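# About Flisten

Flisten tests machines that are sold, or about to be sold, as able to do chores. We are a small shop on the ground floor of the old Bondholm building, six people with a lot of shelving. Manufacturers pay for our time. They don't pay for the result, and a few have stopped calling.

We started out as believers. Then we watched a demo reel of a kitchen being tidied, asked how many takes it needed, and got no answer. Our first job after that was a plain one: the same small task, 1000 times, with every miss written down.

Most of what we test is dull. Put the pen in its case. Close the lid. Move the cup off the drawer front, then open the drawer. A child does these without looking, and we have yet to see a machine we'd leave alone with them for an afternoon.

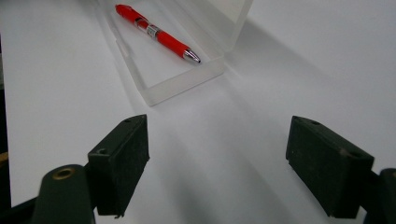
The Kadmont list, our standard set, has 200 chores on it, half from homes and half from packing benches. No machine has finished it. Some do well on the bench half, where things stay where they were put. The home half is where the brochures and our logs part ways.

Noh is our scoring sheet. It records a pass, a miss, or "helped," and "helped" counts as a miss. Clients argue about that one more than anything else.

Could we be wrong about how long this will take? Sure. Send us a machine and we'll run it. We book trials from August on, and the door is open Monday mornings if you'd rather come and watch one first.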